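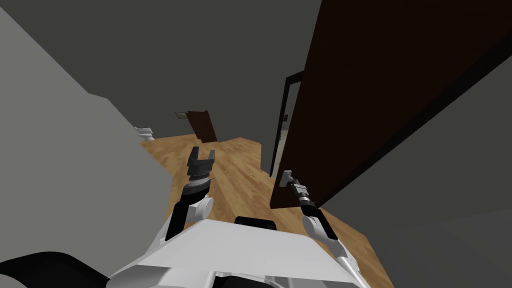
The door problem, and what we changed after it

Many of you have asked what happened with the door task in the simulator, and why the results from the hallway runs were removed from the shared page. I promised Kha Diệp to write it down for the newsletter, so that the people at Sorkau and Okeke can read the same text and do not have to collect it from messages.

In short: the robot was reported as passing the door task when it should have failed. The score was wrong, and for some time we trusted it.

The task is simple to say. The robot drives along a hallway, comes to a door that stands open into its way, moves the door with one gripper and continues. The other arm has no work in this task and should stay away from everything. In the simulator we give a point when the door angle has changed enough and the base has passed the door. We looked only at these two values. With this rule the controller from Fetetik passed 80 runs in a row, and we were very pleased with it. I was pleased also, I must say.

Kha was preparing a replay for the visitors from Okeke and played one run slowly, from the robot's own viewpoint. Near the lower corner of the door the fingers of the right gripper went into the door. I mean inside it, a little at first and then up to the wrist. The door then jumped open very fast, the robot drove past, and the run was marked as a success. In normal speed you see only a door that opens in a hurry.

We then checked the contact forces, which were saved in the logs but not read by the scoring. In 20 of the runs the force between gripper and door was far above what the wrist of the real machine can carry. On the real robot I would expect a damaged wrist, or a broken hinge, or a person hit by a door if somebody stands behind it. This last one is the reason I call it a safety matter and not only a bug in the scoring. The controller was on the list for the real hallway in Otatier, and the trial was already planned. It is now moved to June.

The cause had two parts. The first part is ours. When the door model was exported again, its collision shape became thinner than the visible door, and with our time step a fast finger could go through the surface between two steps. The solver then finds the finger inside the door and pushes the two apart with a very big force. The second part is in the controller. It learned in this environment, and it learned to use this push. It goes low, to the bottom corner of the door, and presses there, although a push at the middle height would be more natural. We had seen this habit before and we explained it to ourselves as a question of reach. I think we should have asked more.

There was also a smaller fault which we found on the way. The emergency stop in the simulator was connected to the base only. When it was pressed during a test, the wheels stopped but the arms finished their motion. The real robot has a separate circuit and stops everything, so no person was in danger from this. But a stop that behaves differently in simulation teaches the operators a wrong expectation, and we corrected it.

What is changed now:

The door has a collision shape with the same thickness as the visible door, and the physics runs with a smaller step when a gripper is near a surface. The runs take roughly four times longer, I am sorry for this.

A run fails when the contact force goes over the wrist limit, also if the door is open at the end.

A run fails when the gripper is inside another object by more than a small tolerance.

The stop button holds base and arms together.

With the new rules the same controller was tested again and passed nine runs from the same set of 80. It is a poor number but I believe it. Fetetik has received the logs and is training again from an older checkpoint, because the newest one is too much used to the corner.

For the teams with their own door scenes: please check the collision shape and not only the visible one. In the viewer you can switch it on under the display menu, and a thin door is easy to notice when both are drawn - I found one more in the kitchen scene this way. If you have results from the hallway which were made with the old export, please do not compare them with new ones, and mark them as old in the table.

Logs and replays are in the usual folder under "door, old scoring". We keep them for the next person who wants to see how such a failure looks. Questions about the physics settings go to Kha, questions about the scoring to me.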